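Forkau Help - Hardware - Desktop storage

Hard drive will not slide out of the cage after unplugging it

Asked 30 October 2022

I have a small office desktop, resold by Henriques, with one 3.5 inch drive in a metal cage. The drive sits in a plastic tray with a blue tab at one end. I want to replace the drive before it fails (SMART shows 724 reallocated sectors, up from 16 in June). I squeezed the tab and pulled. The tray moves a little and stops. No screws visible on the outside of the cage. The Manley service sheet only says "remove drive." Am I missing a catch?
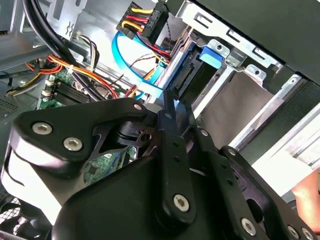
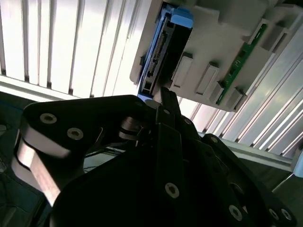
Other details: the machine is shut down and the power cord is out. I would like to avoid bending the cage. The replacement is a 1,000 GB drive of the same height. Do I need to move the tray to the new drive, or can it go in bare?

3 answers

Answer 1 - accepted

The tab has to stay pressed in for the whole first part of the travel. If you let go as soon as the tray moves, the latch drops into the next slot and it stops again, as you describe.

Unplug both the power and the data cable at the drive first. Pull on the plug bodies, never on the wires. If the data plug has a metal clip, press it down while pulling. Then hold the tab, put a finger of your other hand on the far end of the drive and push while you pull. Keep it level. If it binds, slide it back in fully and start over.

The new drive needs the tray. Most of these trays have pins that fit the side screw holes. Flex one side outward, lift the old drive out, and put the new one in with its connectors facing the same way.

Answer 2

Had this on a different case. Mine was a screw under the cage. Worth a look with a flashlight.

Answer 3

Agree with the first answer. Copy the data off before doing any of this - 724 is high and the count is rising. I used Nastach Clone on mine, it took all night but finished. Also label the data cable if the board has more than one, so it goes back on the same port.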